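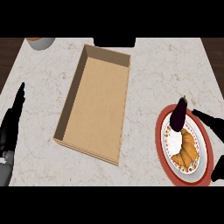

Cell view, top camera, letterboxed. Tray, plate, eggplant and croissant on the marble counter, with both grippers at the sides.

Wollelside Counter Cell: setup and upkeep

Wollelside is a simulated cell with two arms and a kitchen counter. It is built on the Hilis scene loader and maintained by the Disico tools group. This file covers starting the cell, checking it, and fixing the faults we see most often. Task scripts and training code live in separate folders and have their own notes.

Contents of the release

3,596 reset states, of which 1,787 use the tray and plate layout. Each state stores object poses, arm joint values, the texture set and a random seed. Object meshes are shared between states. Do not edit a mesh in place; copy it, rename it and point the state at the copy.

Starting the cell

1. Load the counter before the arms. The arm bases take their height from the counter top.
2. Load the left arm, then the right arm. The order sets the joint index, and swapping it mirrors every command.
3. Place the objects from the reset state.
4. Run 100 physics steps with the arms held still, then save the settled poses.
5. Render one view and compare it with the view at the top of this file.

What to compare

The tray should be empty and set at a diagonal, left of center. The plate is on the right, with the eggplant and croissant touching each other on its inner part. Bare marble should separate tray and plate. The gripper fingers render as flat black.

The black bands at top and bottom are padding added to the render. Leave them on. The crop step expects them and will cut into the counter if they are missing.

Common faults

Object sinks into the plate: the collision mesh did not load. Clear the mesh cache and restart.

Croissant slides during settling: friction was reset to the loader default. Reapply the values in the object table.

Tray jumps on the first step: its walls overlap a finger. Open both grippers, back the arms off and settle again.

Left and right commands swapped: see step 2 above.

Upkeep

The joint limits were last revised in August, after the Muñoz wrist model was replaced. States saved with the old model still load but report a limit warning on the wrist joint. Resave them with the current model before use. After any change to the counter mesh, repeat the settling step for every state.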